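Let the Robots Have the Wire Bins

I spent nine years at a packing bench before I started writing about work, so I have opinions about wires. When Mpho Van Wyk asked if I wanted to spend a morning at Hindden, on the line where power supplies get their cables sorted and boxed, I said yes before she finished the sentence. 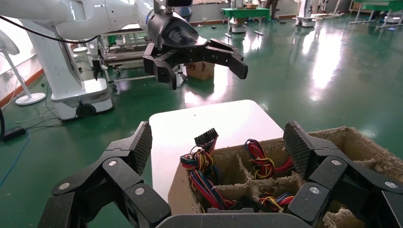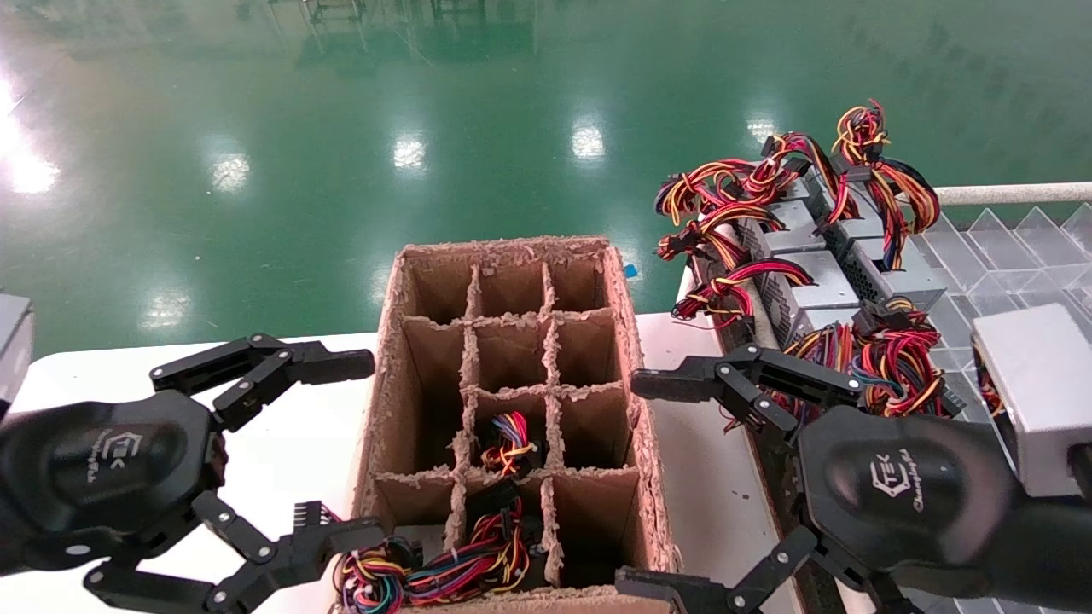
Power supplies, a divided box and a lot of loose cable.

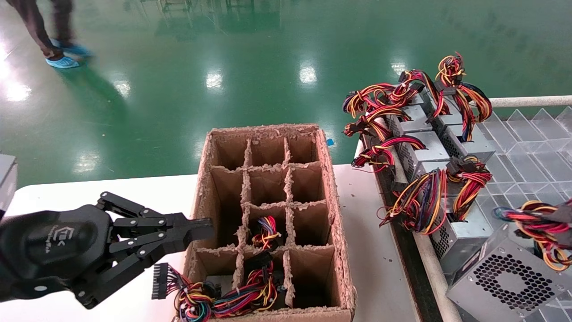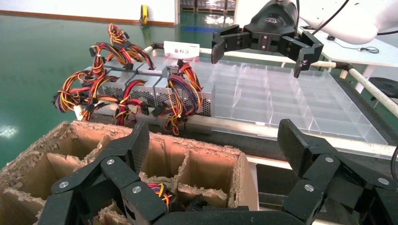
Cable is horrible stuff to handle all day. It springs back, it snags, the plugs catch on every edge, and your thumbs ache by lunch. I used to go home and struggle with jar lids! For years the machines could weld a car door but couldn't cope with anything floppy, so floppy things stayed with us.

Precious Maluleke has 19 years on lines like this one, and these days she teaches the arms where to grip. She knows which plug will twist and which bundle wants to be taken low, and for the first time in her career that knowledge has a pay grade attached to it. I loved hearing her argue with an engineer about finger angles (she won).

Hindden has 63 people on the floor and has promised to retrain 17 of them by August. I want that number higher. The old Doherty plant bought its arms first and thought about its people afterward, and the good ones left – they took everything they knew about the product with them.

So put the training money in the same budget as the hardware, and let the bench crew say which job goes first. They'll pick the one that hurts. At Hindden they picked cables, and I'd have voted with them.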